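作業ノート　4月　遠隔操作デモ収集まわり
記入：午前10時すぎから、だらだら追記

さて、今日から「かごに食べ物を入れる」タスクの手本データを取り始めます。前の「布をたたむ」が思ったより長引いたので、気分を切り替えていきたいところ！　内部の呼び名はPolicarpioのままでいきます(誰がつけたのか私も知らない)。操作側の装置はWirnent、記録ソフトはStuvellの新しいほう。古いほうで開くとタイムスタンプがずれるので、触る人は起動画面を見てから始めてください。

朝いちばんで原点合わせをして、手首カメラと頭カメラの時刻同期を確認。一発で通りました。こういう日は逆に怖い。操作レバーの遊びが少し大きい気がしたけれど、許容範囲ということにして先へ。

机の上は格子柄の白いクロスに、緑の内張りのついた籐のかご、緑の皿、おもちゃの野菜と果物、それに色つきのフォームキューブ。格子があると、再生を見返すときに「手前に1マス行きすぎた」みたいな話が通じやすくて、私はすごく気に入っています。

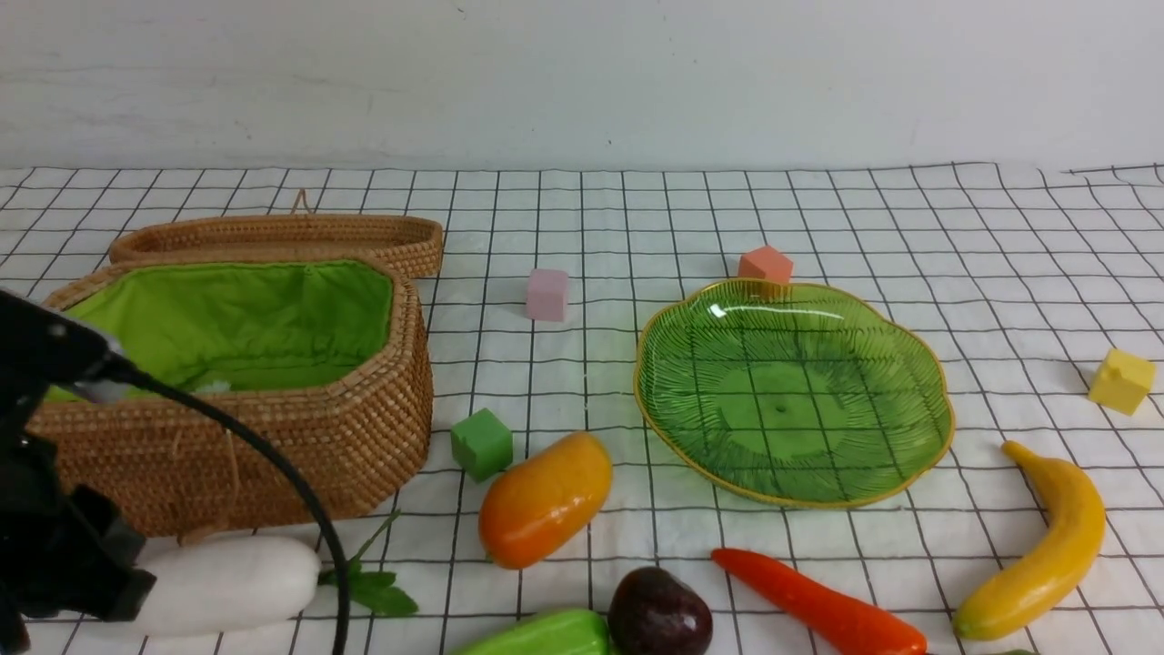
Youssra Bensaidからのコメント：かごの縁を越えるときの高さ、人によってばらばらになりませんか。前のタスクの再生を見ると、縁すれすれを通す人と、うんと高く持ち上げる人がいて、学習側がその中間を取って縁にぶつかりに行くんです。高さをそろえるか、いっそ両方たっぷり入れるか、先に決めてほしいです。

ごもっとも。これ、前回まったく同じことで悩んだのに、手順書に書いていなかった私が悪いです。昼前に相談して、今回は「縁より指1本ぶん上を通す」で統一することにしました。ばらつきが欲しいのは物の置き場所と向きのほうで、通り道のほうは素直でいい、という考えです。反対意見があればこの下に書いてください。

で、操作の感触メモ。Wirnentは握りの戻りがやわらかくて、閉じたつもりで閉じきっていないことがあります。マンゴーみたいにつるつるで丸みのあるものは、真上から行くより、少し斜めから指を沿わせて、触れたところで一呼吸おいてから握るほうが私には楽でした。この「一呼吸」がデータに残ると、再生したときロボットまで一呼吸おくんですよね(かわいいけど、長いとただの無駄時間)。1秒未満を目標に。

あと、手首カメラの画面ばかり見て操作すると、かごとの距離感がおかしくなります。私は近づくまでは頭カメラ、指を当てるところから手首カメラ、と目を移しています。このやり方がいいのかどうかはまだわからない。手首だけでやりきる人の再生も見てみたいので、得意な人は何本か取ってみてください。切り替えた人は、どのあたりで切り替えたかも欄外にひとこと！
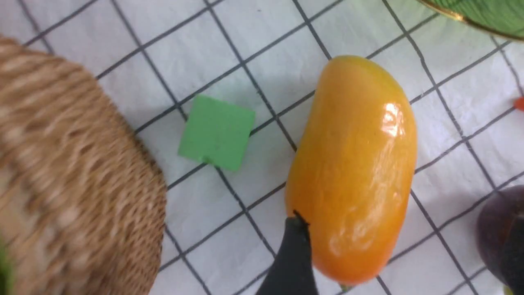
手首カメラ、マンゴーの左下側に指が当たっているところ

本数の話。まとめて取る単位は1セット5本、セットごとに休憩。午前の終わりで78本になりました。目標の100本には夕方までに届くはずです。前タスクからの通算は1554本で、棚のディスクがそろそろ心配。Zunisのサーバーに逃がす件、まだ返事をもらっていないので午後にもう一度つつきます。

捨てたものの基準も書いておきます。
・落として拾い直したもの：残す。ただし「やり直しあり」の印をつける
・途中で手が止まって考え込んだもの：捨てる
・かごを押して動かしたもの：迷ったけれど捨てる
・ケーブルが物に引っかかったもの：捨てて、その場でケーブルを直す

最後のやつは今日からの新項目。頭カメラ側の再生を見ていて、ケーブルがかごの前に垂れるのが前から気になっていました。学習にどれくらい効くのかは知りませんが、少なくとも物を引きずるのは困る。結束の位置を肘寄りに変えて、午後はそれで試します。変えた前と後でデータが混ざらないように、セット名の末尾にbをつけること。私がいちばん忘れそうなので、自分の画面にも付箋を貼りました。

それから初期姿勢。午前の途中まで、私は毎回ほぼ同じところから手を出していました。再生を並べると見事に同じ線をなぞっていて、きれいすぎてちょっと笑ってしまったくらい。これだと少しずれた位置から始めたときに弱いはずなので、次のセットからは、かごから離れた手前側、右寄り、左寄りと散らします。指は開いた状態で始めて、始動の合図のあとに動くこと。合図より先に動いたものは頭を切ればよいので、捨てなくて大丈夫です。
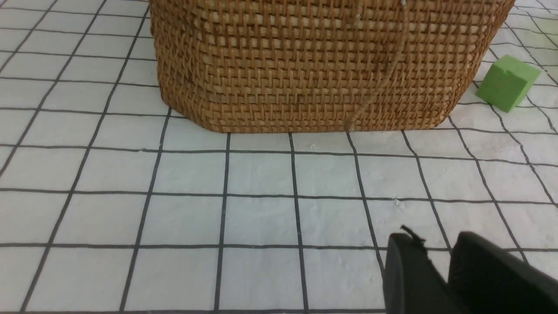
散らすといっても、関節の限界ぎりぎりから始めるのはやめておきます。前にそれをやって、最初の動きが急になり、保護停止が連発しました。あの音は心臓に悪い。開始位置は格子で数えてメモするつもりだったのに、操作しながら書くのは無理でした。Stuvell側に関節角が残っているのだから、あとで計算すればいいだけの話でした。

指先のゴムについてもひとつ。交換用の在庫がどの引き出しにあるのか、知っている人がいたら教えてください。交換したら摩擦が変わるので、その時刻をこのノートに書くのを忘れずに。つかみ方の癖まで変わるので、あとで再生を見比べるときに助かります。

Youssraからはもうひとつ、柔らかいキューブの握りすぎについても言われています。つぶれるまで握る必要はまったくないのに、操作者はつい力を入れる、と。耳が痛い。私の再生はだいたい握りすぎです。表示に握り幅の数字を出せるようにしてもらえないか、聞いてみます。

午後の分担：
・ケーブルの結束変更(私)
・b系列のセット取り(交代で)
・78本分の再生確認と印つけ(Youssra、途中から私も合流)
・Zunisに催促(私……)

16時追記。結束を変えたら手首のひねりがわずかに重くなりました。右回しのときだけ。もう少し余らせて留め直してから続きを取ります。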